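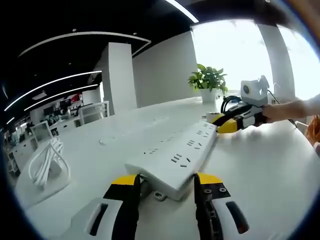 Kernis Rail Booking Records

Booking and cancellation logs from the Grindulden to Zinham line, one row per ticket request. Lina Obeidat exported them in March. Olumide Akinola cleaned them, and I would check his work before trusting the refund column.

The operator says its release window opens 4 days before departure. The timestamps don't always agree. Treat "confirmed" as a claim.
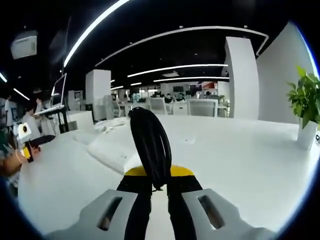 Files: bookings.csv, refunds.csv, stations.csv. Waitlist positions stop at 400, which looks like a system cap to me. Station code IBR (Ibrahim Junction) appears under 2 spellings, still unmerged.

Not suitable for demand forecasting, whatever the old README said.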